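Counting Our Prayers

The parish council in Stasthorpe voted in May to offer every household a subscription to Gomilo, a prayer app that sends a psalm to your phone in the morning and asks at night whether you prayed it. I was handed the sign-up card after Mass on my way to the parking lot. I still have it in my coat, and I don't expect to use it.

I should say that I like psalms, and I have nothing against phones. What bothers me is the report. At the end of the month Gomilo tells a parish how it did, and ours was told it had logged 3,653 prayers. The number went into the bulletin, right above the Mass times. I read it twice and couldn't work out what I was supposed to feel. Was that a lot? Suvley, the next parish over, has been on the app longer and reported 133 people with unbroken streaks. Does God now like Suvley better?
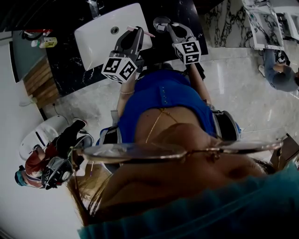

A thin gold necklace on bare skin, and a royal blue top.

Defenders say that people need a nudge, and that monks have always had bells. Fine. But a bell rings for everyone and then it stops. It doesn't keep a record of who stayed in bed. The old examination of conscience asked what I had done with my day and whom I had hurt. The app asks if I finished, and there is a button for yes.

I tried it on a relative's phone for three days before writing this. By the second night I was reading the psalm at the speed I read the back of a cereal box, so I could press the button before bed. Maybe that is my own fault. I suspect I have company, though, and the bulletin won't be printing a figure for it.

The Fakhoury Chapel out on the county road still leaves its side door open until nine. There's a kneeler, a rack of candles and a radiator that knocks. I went on Wednesday and stayed until my knees hurt. My mind wandered for most of it, mainly to the car insurance, and I said one Our Father that I think I meant.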